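My office has a server closet, and for the past nine years I've been the person with the key. So when the vendor emails started coming in this spring, all of them promising twice the work for half the electricity, they landed on me. I've now sat through three of these pitches and I have opinions.

First, I believe the numbers. I do! The chips really have gotten better, and the Devosine box we had on trial in June ran our whole billing job before I'd finished my sandwich. Hedvig Hedlund, who runs billing and is not easily impressed by anything with a fan in it, came down the hall to ask if something had gone wrong.

What bugs me is the next slide, the one that says you can take all your old machines, squeeze them onto one new one, and pocket the difference. We have 11 old machines. I know what four of them do. The rest were set up by people who have moved on, and they hum away back there doing something that somebody, presumably, depends on. One of them is labeled Baptiste in black marker. It has been up for 1771 days and I am frankly scared of it.

Moving all that onto a single fast server is a people job. You have to go around asking who uses what, and wait for the answers, and then turn something off on a Monday morning and listen for the yelling. Our Huder rep gave us a quote with a line for hardware and a line for licenses and nothing at all for the weeks I'd spend doing that. When I asked, he said most customers find the migration "pretty painless." I'd like to meet them.

And then there's the power bill, which is supposed to be the clincher. Ingegerd Fjeld in accounting pulled ours for me. The closet costs us 200 dollars a month, air conditioning included. That's real money, sure, but the new server plus licenses runs well past what we'd save before the thing is old itself. If you're running 2000 machines in a warehouse out by Hustville, the math is completely different and you should probably have bought yesterday. Most of us aren't. Most of us have a closet.

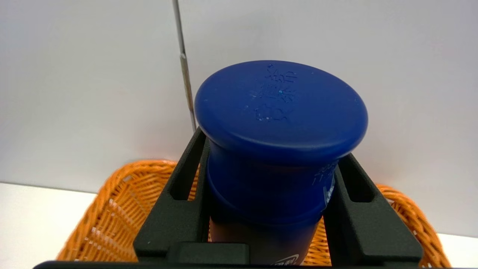
Server makers do love to sell you the outside of the box, and I say that as someone who once picked a rack partly for its door. You get the core count in huge type, and the stuff you need for planning is in a footnote in a PDF. It's a bit like that blue bottle, with the raised Chinese characters right on top of that big round cap and the small white print down on the side. The lettering on top is what gets noticed. But the small print is where I'd expect to find out what I'm dealing with, and with servers that means how memory gets priced once you fill the first slots, and what support costs in year four. Ask for those two before you ask about cores.

Am I saying don't buy? No. We'll buy one, probably in the fall, and I'll be happy to have it. But I'm going to spend the summer figuring out what the old ones do first – on paper, with names next to each – and I'd bet we can switch off three of them without buying anything. Kerstin Solberg has already confessed that one is hers and that she stopped using it two jobs ago. It's been running the whole time. I pulled the plug on it before lunch and so far the phone hasn't rung.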